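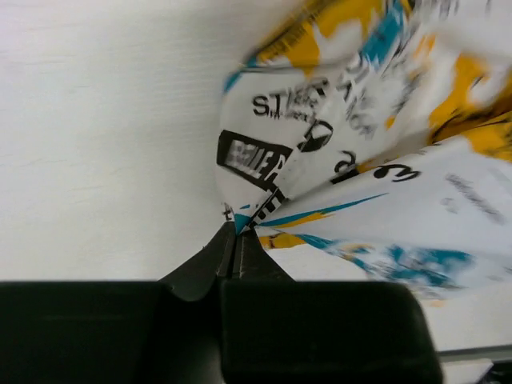

*Page last changed: May*

## About Dosska

Dosska records robot arms doing ordinary handling work and turns the recordings into training examples. Our customers are companies and university labs that build learning systems for picking, sorting and packing. We don't build robots and we don't train models for sale.

We work out of the ground floor of the Kneževič building in Nonham. There are 6 recording stations here and 2 more at our smaller site in Dirklow, which handles anything over shoebox size.

### What we record

Most of our work is with things that change shape when you grip them: snack bags, sachets, cloth, bubble mailers, net bags of fruit. A crumpled bag pinched by one corner folds differently every time, and the printing on it bends and creases along with it. A learning system needs to see a lot of that before it copes with a bag it hasn't met.

The operator steers the arm by hand from a seat beside the station. A small camera at the wrist records the fingers and whatever is between them. We save the video together with the arm's joint positions and the gripper opening, all on one clock.

An item normally gets 200 recordings. Between recordings the operator changes where it lies, which way up it is and how it is crushed. Blurred video stays in, as fast moves are part of the job. Dropped items stay in too and are labeled as drops.

### How we check it

Every recording is watched by a second person before it leaves the building. They mark the moment of first contact, the moment of lift and the moment of release. If the two labels on a recording disagree by more than a few video images, it goes back on the list for Thursday, when we go through the disputed ones together.

Recordings with a face or a name badge in view are deleted and done again.

### Who we are

Dosska has 29 staff. Most are operators, and most came from warehouse, kitchen or sewing work. New operators train on the Nonham stations before they record anything for a customer. Shifts are four hours, with a break in the middle.

### Working with us

Send us a list of your items and the gripper you use. We'll tell you whether we can mount it and how long the recording would take. Samples can be shipped to Nonham. Please send spares of anything that tears.

Visits are by arrangement. The Dirklow site has no reception desk, so ring the bell at the loading door.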